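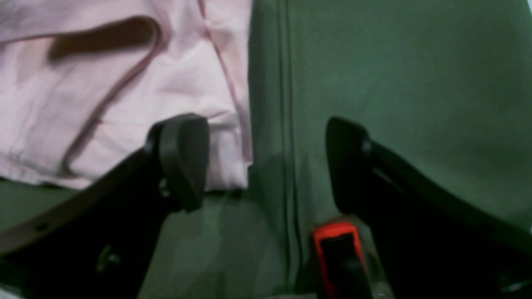 Garnthorpe Household Goods, Product Guides Department

Flukari Table Cover: Set-up and Use for Folding Clothes

Section 4. Preparing the table and folding a T-shirt

4.1 Before you begin

The cover is intended for a flat table with a firm edge. Please remove all objects from the table and wipe it with a dry cloth. Crumbs and small screws left under the cover will make bumps, and a bump can be felt through a thin shirt.

Check that the table does not move when you press on it with one hand. If it moves, adjust the feet first, as it is explained in Section 3.

Caution: Do not put the cover on a table which is still warm from an iron or a cooking pot.

4.2 Fastening the cover

1. Unfold the cover and lay it over the table with the smoother side up.
2. Pull the cover toward the far edge of the table until it hangs a little over this edge.
3. Place the first clip at the middle of the far edge. Press the handle, push the clip over the cloth and the table edge together, and release slowly.
4. Place the second clip at the left corner of the far edge. Before you release it, pull the cloth to the left with your free hand.
5. Place a third clip at the right corner in the same way, if your table has space for it.
6. Go to the near side and smooth the cover with both hands, from the far edge toward yourself.

Small wrinkles in the cover are permitted. Deep creases should be removed, especially in the area where the sleeves will lie.

Note: The Lastwood clips are supplied for table edges with normal thickness. When the clip does not close over the edge, use the wide clips from the Quezada set. Do not bend a clip by force.

Caution: Keep fingers away from the inner side of the clip when it closes.

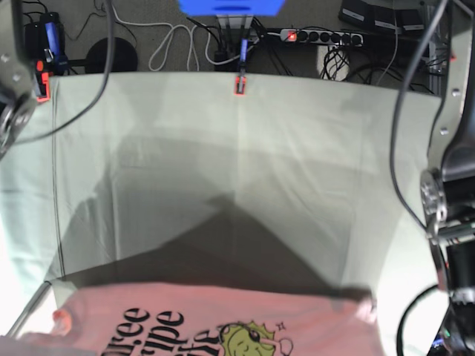
Should the printed side of a T-shirt be up or down when I start folding?

Start with the printed side down if you want to see the print on the finished shirt. The method in 4.4 is written for this position. If you fold with the print up, it will be hidden inside, and you will need to look at the collar to know which shirt it is.

4.3 Spreading the shirt

1. Take one shirt from the basket. Leave the others in the basket, because two shirts on the cover easily catch each other.
2. Lay the shirt on the cover and find the collar.
3. Turn the collar away from you, and the bottom hem toward you.
4. Take hold of both shoulders and shake the shirt one time, lightly.
5. Lay it down again and draw out the sleeves to the left and to the right.
6. Smooth the body of the shirt with a flat hand, starting in the center and going to the sides.

Note: A shirt that is turned inside out must be turned back first. Put one arm inside through the bottom, take the collar and pull.
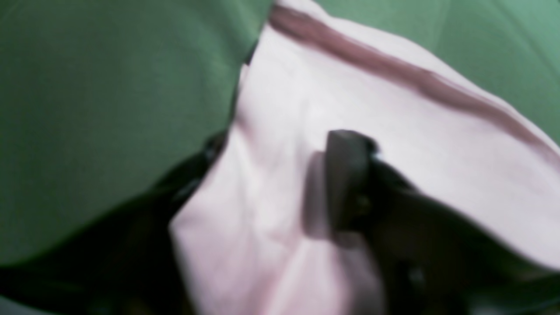 Finding the bottom hem is the step where new users lose the most time. When a shirt comes out of the basket in a ball, the sleeve openings and the bottom opening look similar, and people often pull at the wrong one. Look for a long straight edge, and follow it with your fingers until you arrive at a side seam. Some garments make it easier for you: on the pale pink one, a darker mauve stripe goes along the hem, so you can find this edge even when the remaining fabric is bunched up. On a plain shirt you must go by touch, as the hem is thicker than the cloth next to it.

4.4 Folding

1. Fold the left side of the shirt toward the center, until the edge reaches the middle of the collar.
2. Fold the left sleeve back, so that it does not pass over the outer edge.
3. Repeat both steps with the right side.
4. Lift the bottom hem and bring it up to the collar.
5. Fold once more in the same direction.
6. Turn the shirt over and put it on the pile.

Do not make a pile higher than 7 shirts on the cover. A higher pile leans to one side, and the lower shirts get marks.

4.5 After use

Remove the corner clips first and the middle clip last. Shake the cover outdoors. Roll it up for storage and keep the clips in their bag. For washing instructions, see Section 5.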